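Skedov Football Club

Skedov are a second-tier football club from the harbour town of the same name, and I should say straight off that I've followed them since I was small, so this entry on my little football encyclopedia runs a bit longer than most. They play at the Durnska ground, which holds 2,049 people when the old east terrace is open, and fewer when it isn't (most winters, sadly).

The club began as a works side for the Zemano rope factory. The factory let the players off early on training days and paid for the shirts, and the green and white hoops have stayed ever since, apart from one horrible season in plain yellow. When the rope business closed, the supporters bought the name and the pitch between them and carried on in the district league.

Promotion took ages. Skedov finished second in the district so often that the away fans had a song about it, and I'm sorry to say it's quite a good song. The side that finally went up was built by Ditte Fogh, a former full-back who took over as manager one September with the team already bottom of the table – she dropped the captain in her first week, switched to three at the back and started picking teenagers. They won the league on the last day, away at Riis, with a header from a corner that I still think was going over before the keeper touched it!

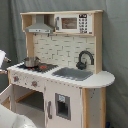 Life in the second tier has been harder. Fogh's sides always defended well but goals were a problem, and in the first season up they stayed in the division on goal difference alone. The club's most famous result since then came on 20 December 2023, a cup tie under the lights against Riis, who were a division higher by that point and rested half their team. Skedov won 2–0. Dörte Ostermann got the first from a free kick just before the break and the second in minute 63, after a long throw that Riis never cleared.

Ostermann is the club's record scorer, and she took most of the penalties too, always low to the keeper's left. Everybody in the league knew it and they still went in.

The rivalry with Riis is the only one that really matters here. The two grounds are a short ferry ride apart, and the derby is moved whenever the wind gets up and the boats stop, so the fixture list is best treated as a suggestion. Skedov's reserve side also play at Durnska, usually on the morning after a home match, when the goalmouths are mostly mud.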